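Laundry work moves to hand-held grippers at Fakside training floor

DEVADVILLE – Workers at the Fakside training floor now spend most of their shift folding, smoothing and sorting clothes with a gripper in each hand. The company, Grovivside, says the sessions are meant to teach its next household robots how to handle fabric.

The change came in stages. Until last spring the floor was used mainly for sorting returned clothing for a rental service, and the job was paid by the piece. When the rental contract ended, Grovivside took over the lease and offered the sorting crew first choice of the new positions. Of the 50 people on the old crew, 23 stayed.

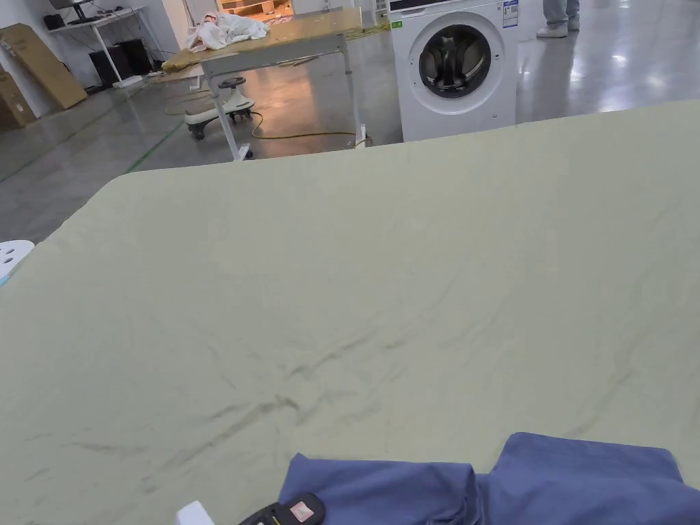 Pay is now hourly, and the piece count is gone. Several workers said that was the biggest difference for them, more than the tools. Under the old system a slow morning meant a smaller check. Now a shirt that takes three tries pays the same as one that takes a single pass, and supervisors ask for both kinds.

The tools took some getting used to. A worker picks up a sleeve or a hem with the jaws and has to do without the feel of the cloth. New hires practice on towels for their first two shifts, then move on to shirts and pants. Forearm soreness was a common complaint in the early weeks, and the company has since limited gripper work to 10 minutes at a stretch, with a short break between takes. Workers had asked for a longer break. The two sides are still talking about it.

Each session is recorded and passed to the software team, which works under the project name Song. The team marks the takes it can use and sends back a list of what it wants more of. In the past month that has mostly meant shirts with collars, inside-out garments and clothes dropped in a heap. One longtime sorter said it felt strange at first to be asked to start with a mess, after years of being told to clear one.
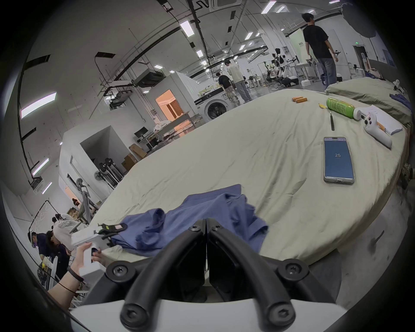
Shirt handling with a hand-held gripper at the Fakside floor in Devadville.

Not everyone who left did so by choice. The new jobs come with fewer early morning hours, and some former sorters with children in school said the later start did not work for them. A second, earlier shift has been discussed but has not been scheduled.

There are also questions about how long the work will last. Grovivside has told its staff that it plans to keep the floor open through December of next year. After that, the company expects to need fewer people recording tasks and more people checking the robots as they do them. It has promised paid training for anyone who wants to move into checking – a few workers have already put their names down – but has not said how many of those jobs there will be.

The local employment office said it had received over 103 applications for the floor since the company took over the lease. It said most came from people with experience in laundries, hotels and warehouses.

Grovivside said folding will stay the main task for the coming months. Bed making and loading a washing machine are next on its list, and workers have been asked to suggest other chores they think should be added.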